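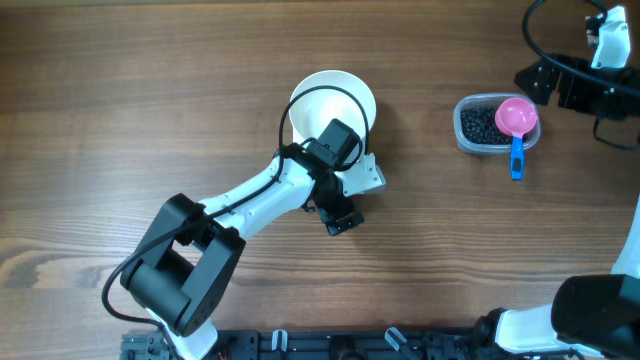 Schale Oline, weiß, auf Holztisch

Eine schlichte runde Schale, die wir seit November im Sortiment haben und schon jetzt nicht mehr hergeben möchten! Oline ist innen glatt und weiß, ohne Dekor — man sieht sofort, was drin ist, ob Bohnen, Linsen oder die Nüsse fürs Müsli. Durchmesser 15 cm, Gewicht 259 g, spülmaschinenfest. Entworfen hat sie Veronika Widmer für Tanner.

Besonders gern nehmen wir sie zum Abwiegen. Der Boden steht ruhig auf einer flachen Küchenwaage, und durch die weite Öffnung lässt sich auch aus einem vollen Behälter bequem umfüllen. Für kleine schwarze Bohnen ist das Weiß ein Traum, da fällt jedes Steinchen auf. 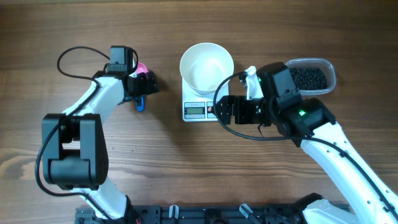

Maße und Lieferung

Randhöhe rund 14 cm in der tiefen Ausführung, die flache ist auf Anfrage erhältlich. Versand aus unserem Lager in Reltdale, einzeln oder im Karton zu 40 Stück. Waage und Vorratsbehälter gehören nicht zum Lieferumfang. Passende Deckel gibt es in der Serie Skekitz — die schließen wirklich schön dicht.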